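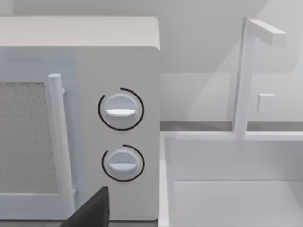
Wrist view of the microwave in the Fliltadus kitchen, with the fingertip coming in below the lower knob.

I've spent most of my free evenings since April steering a pair of robot arms around a kitchen that only exists on my computer. The software is called Fliltadus and the controllers are a second-hand Bulero set, one for each hand. You squeeze to close the gripper, move your hand to move the arm, and everything you do is saved as a demonstration. Later a model is trained on the recordings and has a go at the same jobs.

I'm doing it for a project called Anell, which hands out task lists to people at home. Mine had three jobs on it: turn a microwave knob, move an apple to a board, and put a plate in the dish rack. The target was 100 good demonstrations, and I stopped at 103. It took nearly 400 attempts to get there.

The knob was the one I thought would be easy. In real life you don't think about turning a knob. With a gripper you have to decide which way the fingers point before you arrive, because once you're close there isn't much room left to turn your wrist. The door handle stands out from the front and I kept catching it on the way past. I ended up coming in low and from the side, slowly, and lining up with the grip on the knob before closing.

The other thing I had to learn was to stop fidgeting. If I wasn't sure where to go next I'd wave the arm about a bit while I thought, and all of that goes into the recording. A model can't tell that you were only thinking. Now I look over the whole counter first and plan the route, and I only press record when I know what both hands are doing.

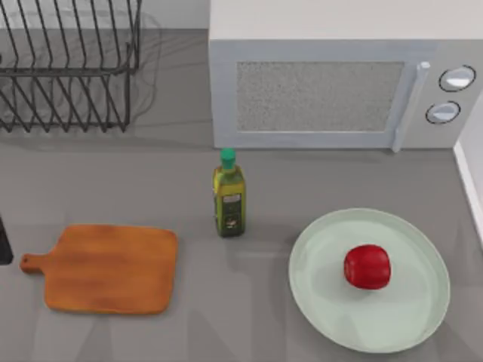
It also helps to pick an order and keep to it. For the apple I always open the gripper wide, come straight down, close, lift, and only then go sideways. My early attempts cut the corner and went sideways while still lifting, and the plate got dragged along. The bottle of olive oil is in the middle of things too, and I knocked it over more often than I'd like to admit. Those takes go in the bin. The project wants a few recoveries, where you make a small mistake and put it right, but a bottle rolling off the worktop doesn't count.

My worst take was 3655 steps long. I had dropped the apple and chased it for ages because I didn't want to start again. Starting again would have been quicker.
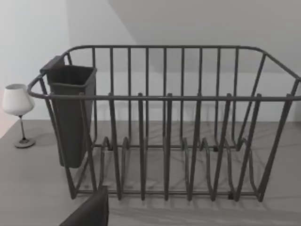 Dish rack close up. The wavy wires at the bottom are what the plates have to drop between.

Plates were the slowest job by a long way. Depth is hard to judge on a flat monitor, and I often thought I was over a slot when I was in front of it. The shadows on the counter turned out to be the best guide. I also moved the monitor closer and sat on a higher chair, and my shoulders stopped aching.

I get the next list on Saturday. I've asked for something with drawers.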